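Orkby Drawer Words

A small collection of what people call the things in their kitchen drawers
Last touched 23/06/2025

What you get

Nearly 400 entries, each one a word or phrase that somebody uses at home for a kitchen thing, plus a note on who they got it from and what they think it means. I started writing these down in December after an argument with my brother-in-law over whether a "turner" and a "flipper" are the same object (I say yes, he says a flipper has slots, and we still don't agree!). By New Year I had a notebook full of them, and typing it up seemed like the decent thing to do.

The entries come from people in and near Orkby, with a good batch from Grurnton, where the words get strange fast. Everything is in English or in the mix of English and something else that people really talk at home. If a family says half a Spanish word and half an English one, that's how it went in.

Files

words.csv – the main table, one row per entry
people.csv – where each speaker grew up and a rough age band, no names
quotes.txt – longer remarks, typed up from my notes
leftovers.txt – things I couldn't sort, please don't rely on it

Columns in words.csv

word: spelled the way the speaker spelled it, or my best guess if they'd never written it down
thing: the plain name I picked so that rows can be grouped
from_whom: mother, roommate, first boss, and so on
where: town only
sure: yes, no, or sort of
note: anything else, often too long, sorry

The "thing" column is the one people complain about. I had to pick one plain name for each object and I went with what's printed on store labels in Orkby, which means "spatula" covers a lot more ground than some of you would like. Jayson Sebastian has a branch where it's split into three, and if you're doing anything serious with the turning-and-scraping end of the drawer, use his.

How I asked

Mostly by showing somebody an object, or a photo of one, and saying "what's that in your house?" I tried not to say any name for it first. Early on I slipped up a lot, and those rows have "sure" set to "no" even if the speaker sounded certain. Talking came first and typing came later the same evening, so the short notes are closer to what was said than the long ones.

Photos worked better than I expected for the plain stuff. People will look at a fork and say "fork" and then look worried, like it was a trick. Chopsticks were the opposite. I thought everyone would just say chopsticks, and then I got "sticks," "noodle sticks," "the cookers" (for long ones that live by the stove) and a very firm "those are for frying, you don't eat with those."

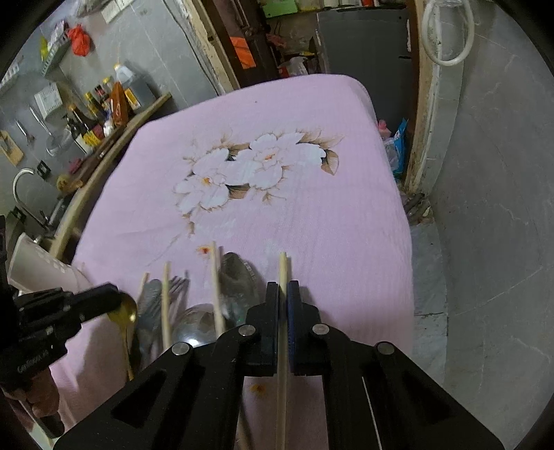
Long wooden chopstick. See the rows under "sticks."

The eating pair versus cooking pair question turned out to matter so much that I went back and added it to the note column for every chopstick row I could. Where the note is blank, I never got to ask again. Please don't read a blank as "no difference."

Knives and things that are nearly knives

This is my favorite part and also the messiest. The main trouble is that lots of families have one word for a blunt spreading knife and a different one for whatever gets used to pry lids off, and in plenty of houses it's the same piece of metal. Soledad Obi's family calls it "the butter" when it's on the table and "the lid man" when it's in the drawer. I made two rows for that and linked them in the note, and I've kept doing so ever since, so if you're counting objects you'll need to merge on the link first. If you're counting words you can leave it alone.

Handles are another one. If only the handle end is showing, people guess, and they guess with total confidence, and then they give you the family word for whatever they guessed. I kept those answers. They're marked "sort of," with the guess in the note.

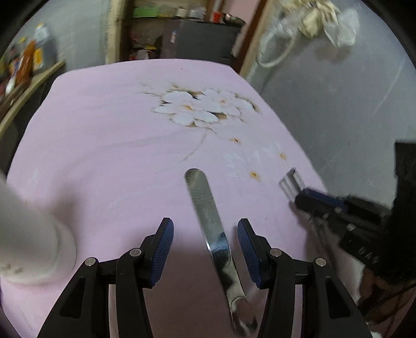
Noemi Haddad wrote after the first upload to say that her grandmother's word for any table knife was just "the dull one," that her cousins in Grurnton said it too, and that I should stop filing it as a joke name when a whole side of a family grew up saying it with a straight face.

She was right, and I've moved it. That made me go through all the other entries I'd tagged as jokes, and the tag is now gone from nine of them. The tag itself is a bit of a mess anyway. A word can start as somebody's joke and be perfectly serious by the time the kids learn it – "Calvo" for the bald old whisk with half its wires missing is a good case, and the kids in that house had no idea it meant anything else.

Known problems

Grurnton is heavy on older speakers. The library reading group was very generous with their time and it shows in the numbers.

The 40 rows with "where" set to "elsewhere" are from people who were passing through. Leave them out of any map.

Spelling is all over the place. "Spurtle," "spirtle" and "spertle" are separate rows on purpose, but a few doubles got in by plain bad typing. If you find one, send me the row and I'll fix it.

Ladles are thin. I don't know why I kept forgetting ladles.

Wendell Strickland found that the commas in the note column break some spreadsheet programs. I've put quote marks around the whole column now, so it should open fine, but if it looks shifted to the right, that's the cause.

Using it

Do what you like with it. Teach with it, make a poster, settle a family fight. I'd ask that you keep the "sure" column attached if you pass the table on to anyone, as some of these rows are pretty shaky and I'd hate for them to lose that label on the way. And please don't go hunting for who said what. Some of the household words are private in a way I didn't expect when I started, and people were nice enough to share them anyway.

If you write something up, "Orkby Drawer Words" is enough of a credit.

Adding your own

Send me the word, the thing, who you got it from and the town. A sentence or two about how it gets used at home is very welcome (more than welcome, it's the bit I read first!). Ona Ozoliņš is checking the new rows with me and is a lot faster at it than I am, so if you get a reply from her, that's the same project.

Next I'd like to do pots and lids, and after that the words for the drawer itself. I already have "the Folby drawer" from two houses on the same street, with two completely different stories of where it came from.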